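Warehouse & Fulfillment > Returns Floor > General
14 replies · 395 views · 2 shares
Posted in August by dockplate_dan

Thread: They automated the sorting and now my job is having opinions

dockplate_dan
Returns at Istbridge, nine years on the mixed bench. Mixed bench is where everything goes that doesn't scan: loose snacks, toys, half a phone charger, somebody's house keys. We used to do it by hand with a radio on. Since spring we have two stations running Himitz units and I'm an "exception lead." I got a new lanyard and no raise.

What does an exception lead do? Waits for the light to change, walks over, decides whether a thing is a toy or a pouch, walks back. My step count is fantastic. My hands have never been softer.

Anybody else been promoted to standing nearby?

pallet_widow
We went through it at Kılıçarslan two years ago. First month you feel useless. Second month your shoulder stops hurting and you feel useless but well rested. I'd take it. I used to ice that shoulder every night.

dockplate_dan
OK, the shoulder thing I'll give you. Mine's better too. I was planning to leave that out of my complaint.

tapegun77
Everyone's shoulder gets better when their hours get cut. Ask how many people were on that bench before and how many are now.

dockplate_dan
Five on days before, three now. Two went over to outbound, and as far as I know nobody was let go. Outbound is colder and the supervisor whistles.

tapegun77
"Went over to outbound" is how it starts. At my last place they moved people around until the only place left to move was the parking lot.

Zerrin Toprak
I schedule the benches at Zarkach, so feel free to throw things. We did 900 mixed items a shift by hand on a good day. First week with the machines we did 271. Nobody put that number on the poster by the break room. It's come up a lot since then, mostly because the people on the bench told us what was wrong: bags inside bags, anything soft on top of anything hard, rope. Those people should be paid for that, and I've said so in meetings, where it was written down very neatly.

dockplate_dan
Rope! Rope is my whole afternoon. The pile on mine as I type, with the hands parked open on either side of it like a priest about to bless a yard sale:
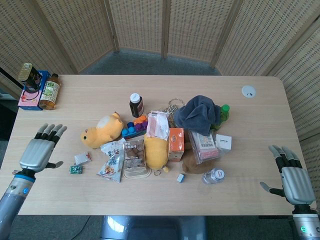 Zihan Yao wants to know who decides when a thing is an exception, since at his site the machine decides, the floor gets blamed for the delay, and the vendor gets a thank-you email. He says he'd trade the whole setup for a button that lets the bench say "this one's mine" before the clock starts.

dockplate_dan
We have a button. It opens a form. The form has a drop-down with "other" in it, and I have become a scholar of "other." Twine and a towel in the same heap, other. Plush with blocks up against it, other. I asked for a "tangled" option in May and was told it's on the roadmap.

pallet_widow
Stop filling it in for free. Every time you pick the right answer you're teaching somebody something. We got ours written into the job description as training work and it moved us up a grade. Took most of a year and a lot of sitting in a room with bad coffee.

tapegun77
So they paid you a bit more to finish the job of not needing you. Congrats on the grade.

pallet_widow
Yes, and I paid off the car with it. What did refusing get your guys?

tapegun77
Fair. Nothing. We got a pizza.

Zerrin Toprak
Dan, ask for the grade before they add the third station. After that they'll tell you the rate is set. And ask who covers the bench when you're on break, because if the answer is "the light just stays on," the wait goes on your numbers.

dockplate_dan
The answer is the light just stays on. I went and checked. Meeting with my manager is at 2, I'm bringing the job description from Kılıçarslan if pallet_widow will send it.

pallet_widow
Sent. Page four is the one you want.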